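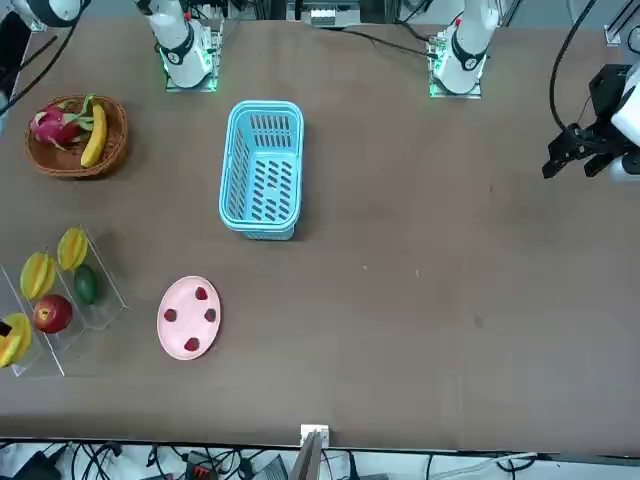
21 October 2019

Well, the pears are done. Or the first lot are, anyway, and I'm writing this with sticky elbows and the kitchen window wide open because the whole house smells of vinegar and cloves. I had meant to write last night but I fell asleep on the couch with my boots on.

We went out to Holub, which I have been trying to get to ever since Romana told me about it in February. It's past the end of the sealed road and then a fair bit further, and the sign is about as big as a dinner plate, so of course I drove straight past it and had to turn round in somebody's paddock gate. Jummai was navigating. She says she told me to turn. She did not tell me to turn, she said "oh, that looks nice," and there's a difference!

Otakar Hudec runs the place, and has done for 41 years, and he grows things I'd never heard of. I wrote the names on the back of a servo receipt and now I can't read half of them. He walked us up and down the rows in the drizzle and talked the entire time, mostly about grafting and a bit about his knees. He doesn't water anything once it's past its third year. I said what about a dry summer and he said they can look after themselves, and then he went off and moved a bucket and we weren't sure if the conversation was over.

I bought far too much. Two boxes of the hard cooking pears out of his cold store, plus a bag of apples for Arturo, who had asked for "something sour, you choose", and then a jar of plum butter from the shelf by the door that didn't make it home. We ate it in the car with the plastic spoon Jummai keeps in the glovebox. It was over 60 kilometres back and by the time we hit town it was gone and we both felt a bit ill.

Today was all peeling. Romana came at nine with her good knife and her mother's recipe, which is in Czech and measures everything by cups nobody in the family owns any more. She translated and I wrote it down properly this time, so for my own future reference: 900 grams of sugar to the big pot, vinegar to cover, six cloves, one stick of cinnamon and the peel of a lemon with no white on it. Simmer until a skewer goes in with a little push. I asked how long that was and she said until the skewer goes in with a little push.

The first batch went too soft. I was on the phone to Bohumila and lost track, so those are in a tub in the fridge and we'll be having them on porridge until Christmas. The second batch was better, and the third was lovely, all pink at the edges. I'd always thought the pink came from colouring! Mum's used to go that way and I was sure she was cheating. I'd love to be able to ring her and say sorry for thinking it.

Bohumila was ringing about the choir, by the way. She wants me back on the altos for the end-of-year concert and I said I'd think about it, which she has taken as a yes. I already know how this goes. Rehearsals are in the church hall where the heater clanks, and I'll complain about it every week and have a good time. I do miss it a bit. I miss the singing more than the tea roster.

Arturo dropped by after work for his apples and stayed for two hours. He's cranky about his landlord again (the gutter, still) and he ate four of the soft pears standing up at the bench, so at least somebody wanted them. He thinks I should put a table at the school fete. I told him I've got eleven jars and I've already promised seven. He said do more, then. Easy to say when you're not the one peeling!

I did do a silly sum while the pot was coming up. Petrol, the two boxes, the sugar, new lids because the old ones had gone rusty – it came to 261 dollars all up, counting the plum butter. I could have bought a lot of tinned pears for that. I'm not going to tell Romana, she'd only want me to go back and haggle, and I couldn't haggle with Otakar. He gave Jummai a cutting wrapped in wet newspaper and wouldn't take anything for it. It's standing in a bucket by my back step at the moment because she's got no garden and apparently I have. No idea where it's going. Maybe by the side fence where the lemon died, if I can get the old stump out.

Thumb is sore where the knife rubbed. Must get more lids tomorrow, the wide ones, and ring the dentist, and give Romana back her colander before she thinks I've pinched it. There's still most of a box in the laundry but they're hard as cricket balls and will keep until the weekend. I've put a tea towel over them so I don't have to look.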